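## Visit to the Prarnari workshop, Skeltisville

Notes for the Bayram group, August. Our host was Perihan Dönmez; Alper Sarıgül ran the rig.

The task under collection is cutlery sorting with two arms, forks to one tray and spoons to the other. An operator drives both arms by hand and the joint readings are stored with the camera streams. The target is 200 accepted runs per task, of which 100 were complete when we arrived at 10.30. A run is capped at 40 seconds. Start positions are changed between runs, and failed grasps are kept in a separate set – Dönmez wants them for later work on recovery. 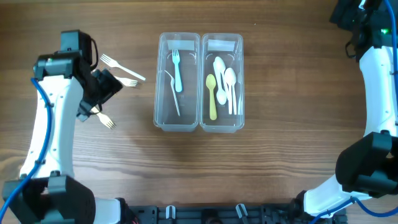
*Sorting station with both arms: forks in the left tray, spoons in the right, three white forks still on the table.*

Clear trays are a deliberate choice. Sarıgül reported that an earlier model, trained only on opaque ones, placed badly when the tray walls were hard to see. White cutlery is the slowest to label, particularly where pieces overlap.

I asked how runs are accepted. Nevzat Akyol reviews each one at double speed and rejects any with a dropped piece or a long pause. Two operators may disagree on what counts as long – there is no written limit yet. Akyol will send the draft rules to Brirkia once the second task is under way.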